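Evaluating the Gokaron Starter Arm for Door Tasks
Student project report, Mechatronics Stream B
Botond Hajdu
June 2025

1. Why doors

Our brief was to review a robot arm kit as if we were a small business thinking of buying one. The other groups chose stacking cups. We chose doors, on the grounds that everybody has one and the Gokaron brochure lists "everyday household access" between "sorting" and "light craft". The kit was lent to us by Casteck, the reseller, who would like it back.

2. Setup

Unpacking and assembly took two of us 8 hours. The manual allows an afternoon, so perhaps they have longer afternoons at Gokaron. The arm bolts on easily and the gripper is the best part of the kit. Cable routing is left to the buyer's imagination - ours ran to letting them hang.

The test piece is a sliding door with a curved handle, on a wooden tabletop. Two fixed cameras record each session. 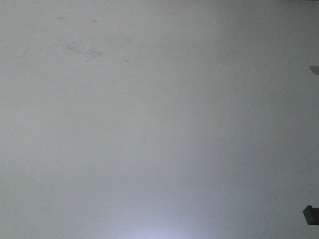
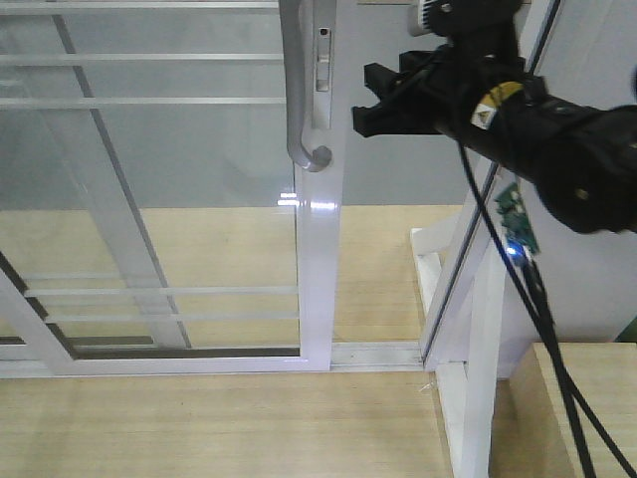 3. Trials

We ran 128 attempts over three weeks. A pass meant the gripper held the handle and slid the door fully open without anyone helping it along. The arm managed 61 passes, which is a bit under half and a bit better than my group's record at handing in lab sheets.

Most failures came from the approach. If the gripper met the handle at an angle, it slid off and carried on with its program, opening nothing with great confidence. Slowing the approach speed helped a lot. The factory default seems to have been picked by someone late for a bus.

4. Support

We emailed Gokaron twice. The second reply was useful and came with a corrected calibration file. The first thanked us for our interest in the brochure.

5. Would we buy it?

For a teaching lab, yes, at the student price of $294 for the term's hire. For a business, we'd look at the Vermeulen kit first, which the Jastthorpe campus has and which we haven't been allowed to touch. Raw trial logs are in Appendix A.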